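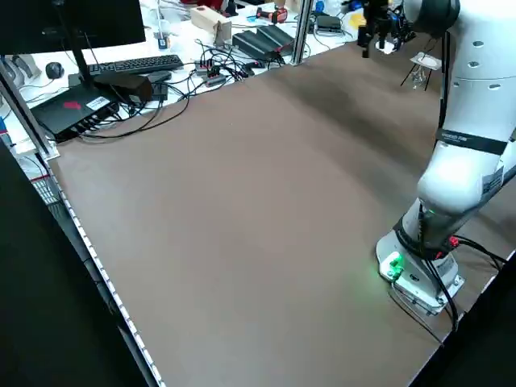
## Werkraum Doncombe, Umbau und Einrichtung

Der Werkraum in Doncombe ist seit April wieder in Betrieb. Er misst 34 Quadratmeter und liegt im Erdgeschoss des Hauses Lachance, Zugang über den Hof. Der Umbau hat 14 Wochen gedauert, länger als geplant, weil der alte Boden komplett herausmusste. Die Einrichtung hat Christos Koutsoukos geplant, die Möbel kamen von Tulier.

**Großer Tisch mit Blick zum Bildschirmplatz.** Glatte Platte in Graubraun. Zur Wahl standen außerdem Weiß und ein helles Grau. Weiß blendete in den Mustern zu stark, beim Grau sah man jeden Bleistiftstrich.

**Bildschirmplatz hinter der Tischkante.** Schwarzer Monitor auf Standfuß, davor Tastatur und Maus, ebenfalls schwarz. Der Platz wird täglich benutzt und ist entsprechend voll.

**Kleines Gestell am hinteren Tischrand.** Flache weiße Platte auf dünnen dunklen Beinen.

### Angaben zur Einrichtung

Die Arbeitshöhe des Tisches beträgt 80 Zentimeter. Koutsoukos wollte zunächst höher gehen, nach einer Probewoche mit untergelegten Klötzen blieb es bei diesem Maß. Die Platte wurde in einem Stück geliefert und durch das Hoffenster hereingehoben, durch die Tür ging sie nicht.

Zur Pflege reicht ein feuchtes Tuch. Scheuermilch bitte nicht verwenden, auf der Musterplatte sind davon matte Stellen geblieben. Klebebandreste lassen sich mit etwas Speiseöl lösen, danach mit Spülwasser nachwischen.

Der Strom kommt aus fünf neuen Steckdosen, die auf zwei Kreise verteilt sind. Der Kreis für den Bildschirmplatz ist getrennt abgesichert und bleibt auch abends an. Der Sicherungskasten hängt im Flur neben der Garderobe, Beschriftung auf der Innenseite der Klappe.

Noch offen sind ein Regal für die Längswand und ein zweiter Drehstuhl. Das Regal ist in der Filiale Praltevcombe bestellt, einen Liefertermin gibt es noch nicht. Bis dahin stehen die Kisten mit den Kleinteilen im Nebenraum. Wer etwas daraus braucht, bekommt den Schlüssel vormittags bei Christos Koutsoukos.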